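Section 3. Setting Up Lane Following and Free-Space Driving

Complete the installation of the Hametti drive software in Section 2 before you begin. The robot must be standing still with the motor switch off until step 5.

Mask the robot's own body

1. Open the Seltetti console and choose View > Front Camera.

2. Select Body Mask > New. Draw over every part of the robot that shows in the view, then save.

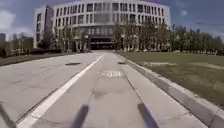 The mask works on fixed pixels, so it covers parts bolted to the robot and nothing else. It can't follow a shadow as the robot turns. Two dark, slanted shadows lying on the lane directly ahead, as here, have to be handled by the shadow filter. Turn it on under Perception > Ground and leave the level at 3.

CAUTION: Do not widen the mask to hide shadows. The planner treats masked ground as unknown and may stop the robot.

Set the ground classes

3. Under Perception > Ground, turn on Pavement, Grass and Curb. Slab joints should stay in the Pavement class. If they show up as obstacles, raise Seam Tolerance one step at a time until they clear.
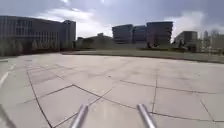

4. Set Lawn Cost to 73. A lower value lets the planner cut corners over grass. A higher value can leave it with no route where the paved strip is narrow.

Follow a painted line

5. Turn on the motor switch and select Mode > Lane. Choose the side the line is on. Lane mode uses the painted line first and the curb second — if both are lost, the robot slows and stops.
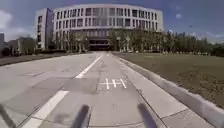 Broken lines need a longer memory. Set Line Hold to 2 seconds for a broken line and leave it at the default for a solid one. Symbols painted inside the lane are dropped by the Ignore Markings filter, which is on after a fresh install.

Drive in open areas

6. Select Mode > Free Space and place a goal on the map. The Bokberg planner draws its path in green.

NOTE: Free Space mode does not obey painted lines. Add a keep-out zone on the map if the robot must not cross one.
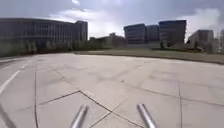
7. Check that the path stays on pavement for its full length. If it doesn't, go back to step 4. When the path is correct, press Run and keep the stop button in your hand.

If the console shows error 19, the mask file does not match the camera size. Repeat step 2.

Related topics
Installing the Hametti drive software
Drawing keep-out zones
Bokberg planner settings
Error codes
Using the Rajput map editor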